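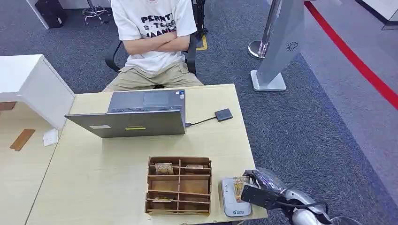

Keeping a Household Reserve: Guidance for Members

Many members of the Rombridge Savings Cooperative have written to ask how money set aside for emergencies should be held, and how it differs from ordinary savings. The questions increased after the spring changes to the Leltby Reserve Account, and the following guidance answers those received most often.

What is a household reserve?

A household reserve is money kept apart from everyday spending so that an unplanned cost can be met without borrowing. A car repair, a dental bill, a reduced work schedule or a trip to see a sick relative are common examples. A vacation or a new television is a planned purchase, and money for it should be kept in a separate account or sub-account.

The difference matters most when the money is needed. Members who hold everything in one balance often find it hard to tell how much of it is already spoken for. A balance that looks comfortable in June may include the property tax payment, the school clothes and the insurance renewal. When the water heater fails, money meant for one of those bills is spent, and a credit card makes up the difference in the fall.

How much should be kept?

Published advice usually speaks of several months of living costs. That is a sensible long-term aim, but it can discourage a household that is starting from nothing. Our counselors suggest beginning with a first target equal to one month of essential costs. Essential costs are rent or mortgage, utilities, groceries, basic transportation, insurance and the minimum payments on any debt. Subscriptions, dining out and gifts are left out of the sum.

To take one case from our worksheets, a household with essential costs of $2,593 a month would set that figure as its first target. It would then decide on a regular transfer it can keep up in a poor month as well as a good one. A small transfer that continues is of more use than a large one that has to be reversed two weeks later. Members with uneven income, including those paid by the job or by the season, may prefer to move a fixed share of each deposit instead of a fixed amount.

Once the first target has been met, the transfer can continue toward a second month, or it can be turned toward debt with a high interest rate. The right order depends on the rates and terms involved, and members who are unsure are encouraged to speak with a counselor before making a change.

Where should the money be held?

A reserve should be easy to reach and should not lose value if it is withdrawn on short notice. For most households this means an insured savings account. Certificates often pay a better rate, but an early withdrawal may carry a penalty. Stocks and funds have a place in long-term planning and are not suited to this purpose, as their value may be low at the very time the money is needed.

It is also wise to keep the reserve slightly out of the way. Members who can see the balance each time they pay for groceries report that they are more likely to draw on it. The online banking page allows an account to be hidden from the main view — the setting is found under "Account Display" — and the balance remains available through the full account list at any time.

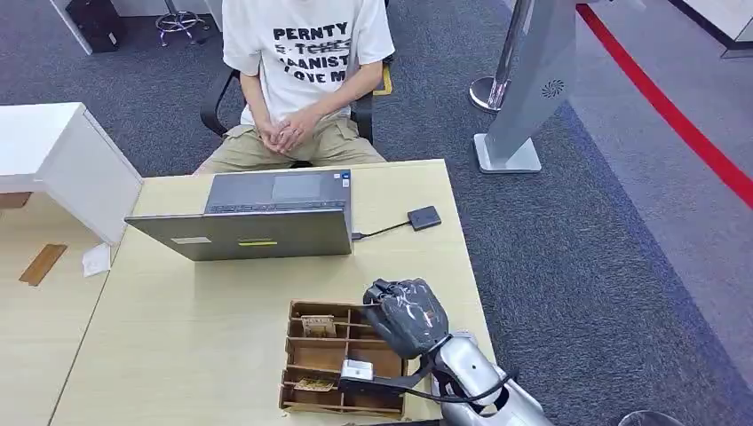 Rombridge Savings Cooperative | Office of Member Education

Changes to the Leltby Reserve Account

The Leltby Reserve Account was introduced for members who want a separate place for emergency savings. Three of its terms have been revised.

The minimum opening deposit is now $40. Members who opened an account under the earlier terms do not need to take any action.

Withdrawals may be made at any branch, by telephone or online. There is no fee for the first two withdrawals in a calendar month. Later withdrawals in the same month carry a small charge, listed in the current fee schedule.

An account that falls to a zero balance will remain open for 60 days. If no deposit has been received by the end of that period, the account will be closed and a notice mailed to the address on file. A closed account may be replaced with a new one on request.

Joint accounts

Two adults in the same household may hold a Leltby Reserve Account jointly. Each holder may withdraw without the consent of the other. Members should agree in advance on what counts as an emergency and on whether one holder will tell the other before money is taken out. A short written note kept with the household papers is usually enough. Our counselors have seen a good many disagreements that began over a withdrawal one person considered urgent and the other did not.

A joint holder may be added by completing the account change form and presenting identification for both parties. Removing a holder requires the signatures of both.

After the reserve has been used

Spending the reserve on a real emergency is the purpose for which it was set up. Members sometimes tell us that they feel they have failed when the balance drops, and a few have taken a high-cost loan to avoid touching it. The loan is nearly always the more expensive choice.

We recommend that the regular transfer resume with the next paycheck, at a lower amount if necessary. It is also useful to write down what the money was spent on. A cost that comes up every year — tires, for instance, or a medical deductible — should be moved into the ordinary budget so that the reserve is left for events that cannot be foreseen.

Workshops and individual appointments

The Office of Member Education will repeat its household reserve workshop in October at the Otik Street branch and the Dhillon Avenue branch. Over 60 members attended the last series, and places at each session are limited. The workshop begins at 6:30 p.m. and is free of charge. Participants should bring a recent pay stub, if they have one, and a list of their regular monthly bills. Worksheets are provided.

Members who prefer to discuss their circumstances in private may request an individual appointment at either branch. Appointments are confidential and do not affect any loan application under review.

Requests for workshop places and appointments should be addressed to Shanti Chauhan, Office of Member Education, or left at the front desk of either branch. Printed copies of the worksheet and the current fee schedule are available at the same desks.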